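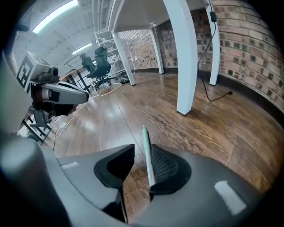 Unit 5. Recording demonstrations with hand-held grippers

5.1 Scope

This unit covers demonstration by hand: the operator holds the gripper, performs the task, and the recorded motion is later mapped to an arm. Remote control of the arm itself is treated in Unit 6. The lab exercise is the pen transfer, done with two grippers, one per hand.

5.2 What is recorded

Each gripper produces a video stream, a pose track and a finger opening width. The three are written with separate clocks and aligned afterward. An alignment error of one video frame is tolerable during free motion. At the moment of contact it is not, as the fingers may close fully within a few frames.

Marker cubes give a second estimate of pose whenever one gripper is in view of the other. For two-handed tasks this relative estimate is usually more useful than either absolute track, and it should be kept even when it is intermittent. Reflections of ceiling lights on a polished floor can produce false features in the absolute track. Check for sudden jumps in height.

5.3 Grasping a thin object

A pen held upright between two pads has little resistance to rotation about the line joining the contacts. Textured pads increase friction but do not remove this freedom. Students should grip near the middle of the barrel, keep the tip up, and avoid wrist rotation faster than they would use with a full cup.

Do not squeeze harder to correct a tilt. The policy will learn the squeeze. Release, regrasp, and mark the episode as a regrasp.

5.4 Procedure

1. Start both recorders and hold the grippers still for 3 seconds.
2. Open and close each gripper once. This gives the alignment step a clear event.
3. Pick up the pen with the right gripper and bring it upright.
4. Present it to the left gripper, close the left, then open the right.
5. Place the pen in the tray and return both grippers to the start pose.
6. Stop recording. Log the outcome before starting again.

Each pair submits 15 episodes. Episodes longer than 14 seconds are rejected by the Vunlow import script and must be repeated.

5.5 Common faults

Both grippers moving during the transfer. One should be stationary when the other closes.

Pen hidden from both cameras. Turn the presenting wrist outward slightly.

Pauses used for thinking. A policy trained on them will also stop there.

5.6 Reading

Stankevičius, course notes, chapter 3. The Josex calibration sheet is needed for Problem 2 only.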